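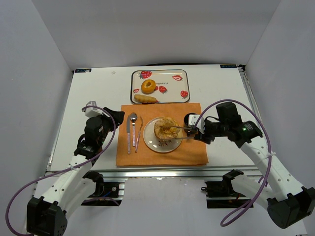 Right arm at the plate, left arm folded up. Strawberry tray at the back.

I spent most of June going back and forth between two sets of fingers for the arms, and I think I'm ready to pick one. I'm writing it down mainly so I don't have to do the whole thing over in the fall.

The first set is the Vornley fingers. They are wide, with a soft pad on the inside. The second set is from Rantala, and they are slim and hard with no pad at all. Both bolt onto the same mount, so swapping takes a few minutes and one hex key. The controller is the Zurau board I had before. I left its settings alone apart from the grip force limit.

The task was breakfast. Pick up a piece of bread, put it on the plate, go back to the start. I like bread for this because it squashes if you grip too hard and slips if you don't grip enough, and no two pieces are the same shape. The big round one with the dip in the middle is the hardest. It is wide enough that the fingers have to open nearly all the way, and coming in from the side you have to get one finger past the front of it without pushing the plate.

I ran 500 picks with each set. The Vornley fingers dropped 36 of theirs, most of them on the round piece. The pads grab well once they are on, but they are thick, and they kept bumping the plate on the way in. The Rantala fingers dropped more of the long roll and fewer of everything else. They also left dents, which the pads didn't.

Cutlery I only tried for an afternoon. Slim fingers win there. The wide ones could not get hold of the fork at all unless I propped up the handle.

Raili Manninen wrote to ask if I had tried a thin strip of silicone on the hard fingers. I haven't, but I ordered a sheet from Flulcombe and will cut some when it comes. If that fixes the dents, the Rantala set stays on both arms.

Cable ties need redoing too. I keep putting that off.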